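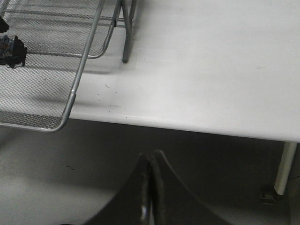 Wire tray at the front of the table, gripper closed, sort station 2

From: Umut Değirmenci
Date: 7/30/23
Subject: Re: [floor-automation] What do your people do now?

Thanks for asking this, it's my favorite subject at the moment! We do returns at Villeck, mostly small parts coming back in wire trays and baskets, and the arm has been on the sort tables since April.

> We are looking at putting an arm on our returns bench at
> Maglaya this winter. I can get cycle times from anybody.
> What I can't get is what it did to the jobs of the people
> who were already there. Did they move? Are they bored?
> Do they hate it?

They didn't move and they are not bored. Before, a person stood there and shifted trays and baskets all shift - 887 on our worst day - and wrote up the odd ones after. Now the same crew runs two stations each, and most of their day is the odd ones: wrong part, missing label, things that need a phone call to the customer. Two of them have learned to teach new grips and they're much better at it than I am. They know which way a tray tips when you lift it by the wrong corner, and I had to learn that from them.

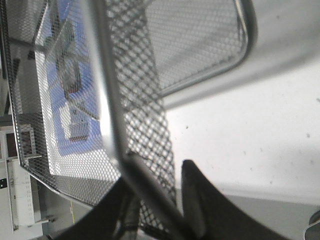 Basket work from the wrist camera, fingers down by the frame rod

Wire is hard, I should warn you. The camera sees straight through the mesh to whatever is behind it, and our first grips went for the background as often as the rim. The crew suggested going for the rods of the frame and we've stuck with that.
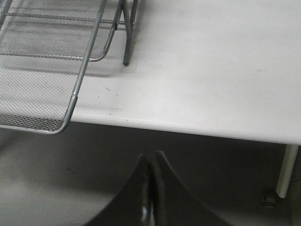

Where you set things down matters more than it used to. A person will nudge a tray back without thinking, so we never had a rule about overhang, and now we do. It took some grumbling. The Ostine site went further and taped out every table, but our people voted against tape and I think they were right.

What I'd do differently is the training time. We planned 40 minutes per person and it wanted a couple of full shifts, with someone from the crew teaching it. Also settle the pay grade first! Ours changed late, and that hurt more than anything the arm did.

Happy to have you visit before you buy. Karkix came in the spring and spent the whole time talking to the crew, so do that.

Umut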